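Checkliste Aufnahmeplatz Kabelaufgaben, Stand 10. Februar
Projekt Cerilwood, ausgefüllt von Homa Kazemi

1. Armbänder links und rechts fest: ok
Links hatte ich es erst ein Loch zu locker, dann wandert der Marker beim Greifen. Lieber einmal kräftig schütteln!

2. Marker sauber und lesbar: ok

3. Schwarze Kabel laufen frei nach unten weg: ok
Bitte nicht unter den Ellbogen klemmen, das hatte Cristian neulich und war den halben Vormittag am Fluchen.

4. Weiße Kabel liegen locker auf dem Tisch: ok
Gern ruhig ein bisschen durcheinander, das Modell soll ja gerade das Entwirren lernen.

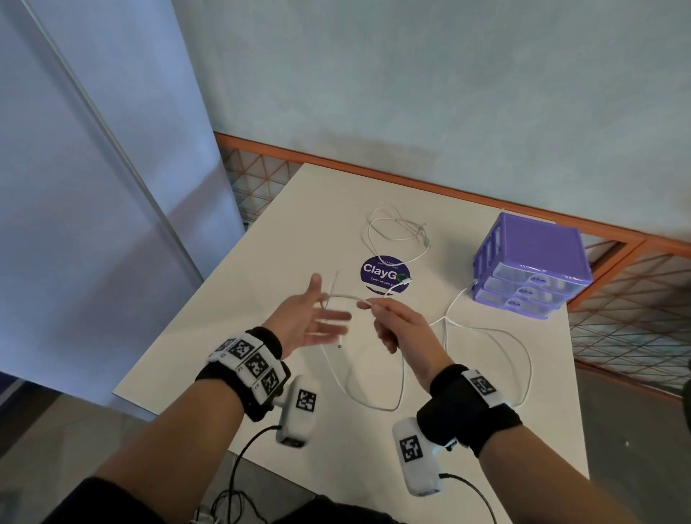
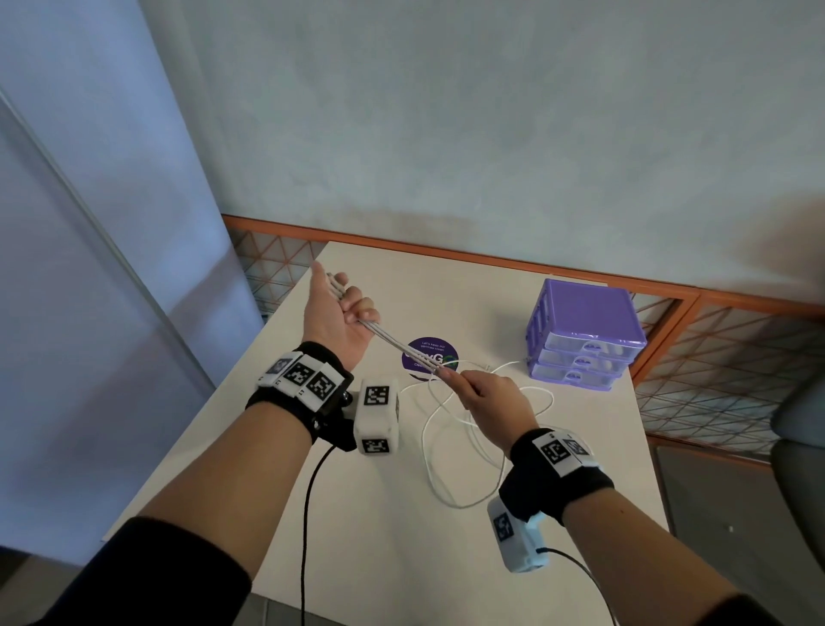 Weiße Kabel, beide Hände im Einsatz.

5. Hände bleiben im Blickfeld der Kopfkamera: mit Einschränkung
Wenn ich mich zurücklehne, rutschen mir die Hände unten raus. Ich stelle den Stuhl jetzt immer gleich hin, das hilft schon sehr.

6. Speicherplatz geprüft: ok
Reicht für 170 Durchgänge, wir stehen insgesamt bei 565 Beispielen (juhu).

7. Pause nach 20 Durchgängen: nicht eingehalten
Ja, ich weiß, Cristian. Meine Handgelenke wissen es auch.

8. Abbrüche als Abbruch markiert: ok
Zwei Stück, beide mit Notiz in Planel eingetragen.

Offen: Ersatzband für rechts bestellen, Punkt 5 mit Cristian Chávez durchsprechen.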